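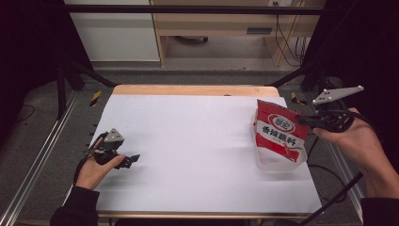 Heloísa Amaral had worked at Brullstead long enough to distrust any repair that came with a laminated card. The card from Kultmont said the hand-held pair would hold its setting for 3845 closings between checks. She had read it twice and put it in a drawer. Levente Oláh believed the card, or said he did, and that was why he was the one at the table on Friday morning with a gripper in each hand, trying the right one against the packet of spicy sauce standing in its clear plastic container. White paper under everything, black fingers, red foil. He looked like a man about to carve a very small roast.

"It's fine," he said.

"You haven't closed it."

"I can feel it's fine."

She had heard this before, from Tibor Kelemen, who could feel a bearing going bad from across the building and had been wrong about most of them.

"Close it on the edge of the packet," she said. "Slowly. Then tell me what the screen says."

Levente closed it. The screen said 428. He opened it and closed it again, and this time the screen said 266.

"Same packet," said Heloísa.

"Foil gives a little."

"Foil gives that much?"

He didn't answer. He put both grippers down and went to look for the card, opened the wrong drawer, and came back with a screwdriver, which she thought was a better idea anyway.

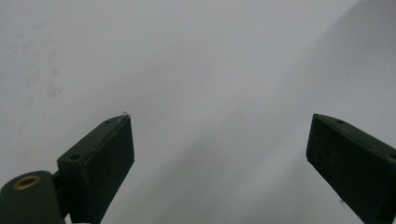 The fingers at full opening, old scuffs included.

The procedure was to open the fingers all the way, tell the software that this was open, close them, and tell it that this was closed. Kultmont called it homing. Heloísa called it asking the patient for his own temperature. If a screw had backed out where the finger met its mount, the machine would learn the wrong zero and report it cheerfully until August, when the people from Irkinach came to collect their numbers.

"Try the screw first," she said.

"The card says home it first."

"Who wrote the card?"

"Kuo-hua Yeh."

"Has he ever held one of these?"

Levente thought about it. "He's holding one in the brochure."

He tried the screw. It turned, a quarter turn and a bit more, with no resistance until the very end. He glanced up to see whether she was pleased. She was writing in the log, and her face told him nothing.

Then he homed it, both ends, the way the card wanted, and closed it on the packet. 428. Again, 428.

"There," said Levente. "Fixed."

"Do it 10 times."

"You think it'll move?"

"I think you stopped at two."

He sighed and picked up the gripper. She pulled a chair over and turned to a clean page.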